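Subject: Re: [hurkdale-bakers] Measuring cups, again
From: Elfriede Lüthi
Date: 10 April 2026
To: the Hurkdale bakers list

On the list, M. Ó Gríofa wrote:

> Does anyone have a set of cups they still like after a couple of years?
> The numbers have washed off mine and I've been guessing between the
> third and the half since February. I'd also like something that doesn't
> take over the whole drawer. I have 17 things in there already and it
> only shuts if you lean on it.
> Metal or plastic, I don't mind.

Dear all,

I have been meaning to answer this one, and then the oven needed cleaning and my sister came to stay, so forgive me. I do have opinions on measuring cups, as those of you who sat through my talk on scones will remember!

My vote goes to the nesting kind where every cup is its own color. I resisted for years (they looked like bath toys to me) and I had a very respectable steel set, but I could never read the stamped sizes without my glasses, and my glasses are never in the kitchen. With colors you learn it in a week. In the set I'm writing about, orange is the big one at the bottom, then blue, red, teal and yellow, with the little green one on top. I just write "2 red" on my recipe cards now, which drives my daughter up the wall when she borrows them.

Do look at the handles before you buy. I like long flat ones, and I like them to stick out where I can get hold of them when the cups are stacked. With my old steel set I was forever digging for the middle one with a floury thumb. A hole at the end of the handle is nice too if you have hooks. Mine hang inside the pantry door in winter and go back in the drawer when the preserving things need the hooks, and stacked up they take hardly more room than the biggest cup does alone.

As for the numbers washing off, Fliner on the high street had a set with the sizes molded in, last I looked, for under 10 dollars. I can't promise they still do. The Ultura catalog has them as well, item 761 if you are ordering by phone, but the postage is silly for one set, so if anybody else wants some let me know and we could put in an order together.

One more thing and then I'll stop. Whatever you get, check the big cup against your old one with water before you trust it with a cake. I had a set once that was a good spoonful short, and I blamed my poor flour for 8 loaves in a row.

I've put a picture of the stacked set at the bottom. And could whoever has my bundt pan please bring it to the next meeting, I'd like it for my nephew's birthday.

Warmly,
Elfriede

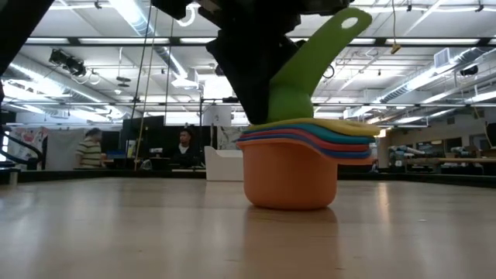

The six cups stacked, orange at the bottom and green on top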